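Colivia Shared Workshop
Course Handout, Unit 3: Building and Checking a Pair of Hand-Held Grippers

Purpose of the unit

Participants will assemble two hand-held grippers, prepare a bench for them, and record short handling tasks from which an arm may later be trained. The build follows the Ivmont plan, revision 5. Each participant is expected to have read the Unit 2 notes on fasteners and cable relief before the session opens.

3.1 Mounting plate and body

The triangular plate is fastened to the top of the body before the fingers are fitted. Screws are started by hand in every hole and tightened only when the plate lies flat. The mass of the finished tool, without its cable, should not exceed 296 grams. Participants whose tool is heavier should check that the older Arai bracket has not been used by mistake.

The cable leaves the body at the rear and must have enough slack for the wrist to turn freely. Both tools are then tried together over the framed white board, with a clear container and a bag as the practice objects. The fingers of the two tools should be able to point toward the middle of the board without the operator's forearms crossing.

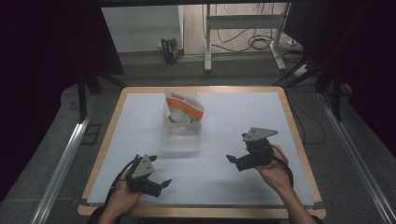

3.2 Finger alignment

Fingers are fitted as a matched pair. With the gripper open, the two tips should stand at matching heights on the tool; a difference is corrected at the joint and never by filing the tip. Scuffs on the outer faces may be disregarded. Damage to an inner face requires replacement of the finger.

The opening is then checked from the tool's own camera, over a plain part of the board. Both fingers must be visible at the bottom of the view, one on each side, with a clear gap between them. Soft shadow between the fingers is acceptable under the workshop lights.
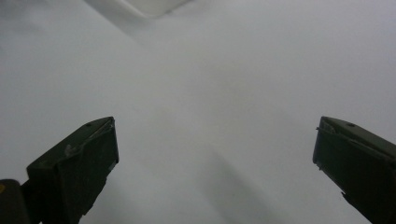
Enton asked whether the alignment check has to be repeated after every change of fingers, even when the new pair comes from the same print. It does. Prints from one batch may still differ at the screw seat, and the check takes little time.

3.3 Recording

A recording begins and ends with both grippers open. The shared set now holds 3,265 recordings, and new ones are added only after the bench log has been completed. The log should state the plan revision, the finger pair in use, and any adjustment made during the session.

Completed logs are due at the workshop desk by the end of June. Unit 4 covers the charging shelf and storage of the finished tools.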